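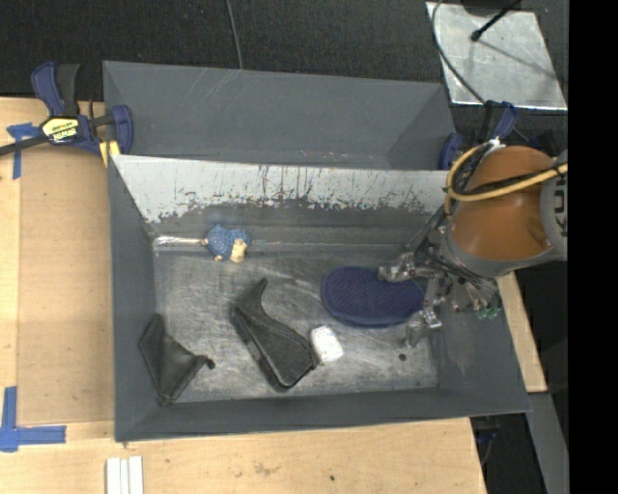 Gray bin with a blue toy, a curved black item, a small white block, a black folded pouch-like thing and a navy oval.

We use cookies to remember your settings. Accept | Manage

# Lundov odds and ends

Hi! I put this set together from the junk in my drawers, the hall closet and one very full box marked Dekell (no idea why I kept it). It's 189 small household things, sorted into bins in mixed handfuls - soft stuff, hard stuff, whatever fit.

## What's in the folder

- `bins/` - the pictures, up to 300 per batch
- `items.csv` - one row per thing, with my own names for them
- `notes.txt` - spelling fixes, mostly

Batch 2 has 10 rows with no color filled in. I'll get to those in September! If one of my names makes no sense to you, send me a better one and I'll swap it in.

Contact | Copyright Lundov | Back to top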